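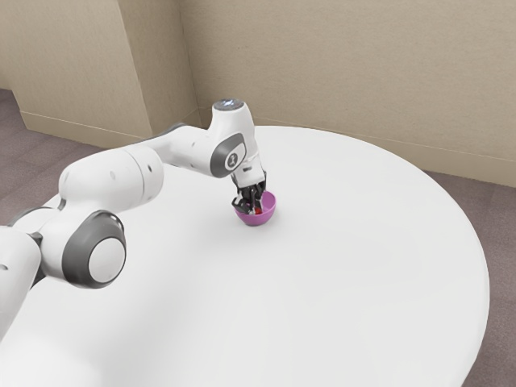

The parish supper club at St Brendan's resumes in December, after a gap long enough that the sign-up sheet from last time has gone yellow and most of the people on it have moved to Dristora. Father Koen Van Dijk has asked that we keep to the old arrangement: soup, bread, a short reading, and no speeches. A big round table will seat us better than the long ones ever did, where the far end never heard grace and started eating on a guess. Someone will pass a small pink bowl for the candle fund, and coins are as welcome as notes, although the notes make less noise during the reading.

The first reading is from the letters of Sister Pravau, who ran the mission school up the valley for 18 years and had firm views on singing, porridge and bishops. Haris Georgiev has been working through her handwriting with a magnifying glass and has finished 5 of the letters. The sixth is either about forgiveness or about a furnace. He will let us know.

Supper starts at 6 and we hope to be out by 8, before the hall heating goes off by itself. The timer is in a locked cupboard and the key was last seen with the Pugh family, who have searched their whole house and found two other keys.

If you can bring soup, please write down what is in it. Last year's lentil was a lovely colour and contained a neighbour's entire supply of chili. Bread is coming from the Destari bakery, which has kindly offered us yesterday's loaves at a price we should probably stop mentioning to its other customers.

The candle fund stands at $100, which buys the Easter candle or most of the Advent ones — your choice, but please make it before Advent. Names on the sheet in the porch. The pen is on a string now.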